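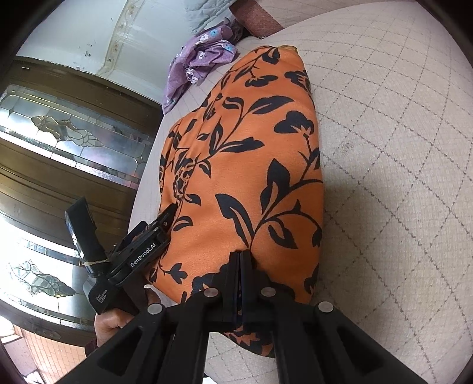 Lekau Folded Cloth is a small collection about folding and smoothing printed fabric at home: scarves, table runners, dresses, and long pieces that have no special purpose yet. We wanted prints that are difficult to follow once the cloth is folded. The orange piece with black leaves and blossoms is a good case, for the pattern goes over the fold on the right side and disappears into the creases on the left, so that a flower can be half on one layer and half hidden. Plain cloth does not give this problem, and we have kept plain cloth to a small part of the set.

Contents

The folder "fabrics" has 15 pieces. Each piece has a short text file with its name, its main colours, the kind of print and the way it was folded. The folder "sessions" holds the recordings, in one subfolder for each piece. The folder "notes" has the remarks of the person who did the folding, typed from a paper notebook. Please read the notes before you use the sessions, they are short and they explain many small differences.

How the cloth was chosen

Most pieces came from the cupboards of Zinhle Ntuli and her family. The others were bought as remnants at a shop called Ristić, which sells the ends of rolls by weight. We did not choose for beauty. A piece was accepted if it could be folded into a long shape and if its print had a clear direction or a clear motif. Two heavy curtain pieces were tried and taken out again, because their folds opened by themselves before the work was finished.

How the folding was done

All sessions follow the same order. The cloth is opened completely and shaken once. It is folded along the length, first in half and then again if it is wide. After this the long edges are brought together and the creases are pressed down with the flat of the hand or with whatever is used in that session. A session ends when the person is satisfied, or after 11 minutes.

We did not iron between sessions. Old creases therefore stay in the cloth, and in late sessions they can look like new folds. Themba Buthelezi marked these in the notes with the word "old" where he was sure, and with "old?" where he was not.

Labels

smooth: a fold with one even curve and no creases across it.
gathered: the cloth is pushed together and makes several creases side by side.
stacked: layers lie one on the other and at least one edge can be followed.
mixed: different parts of the piece need different labels.

The label "mixed" is the most frequent. In an earlier version we asked for only one label for the whole piece, and the two people who labelled agreed in 80 per cent of the cases. Nearly all the disagreement was about pieces with one tidy side and one untidy side. Now each long side gets its own label.

Names of colours

We write the ground colour first and the print second, for example "orange / black". In dark prints the ground can show through inside a leaf or a petal, as a line or a slit. Please do not count this as a third colour.

Known problems

In version 2 the text files for the striped runners were exchanged with each other. This is corrected. Some notes from the first sessions use "left" from the side of the person, and later ones use "left" from the side of the picture. We are changing them slowly, and the changed files have a line "side: picture" at the top.

The silk scarf called Weris has no closing note. The page was lost.

Use and contact

You may use the material for study and teaching. If you publish something, please name the collection as Lekau Folded Cloth. Corrections to the labels are welcome and can be sent to Zinhle Ntuli through the Atosell project page. Please give the name of the piece and the session, and say which long side you mean.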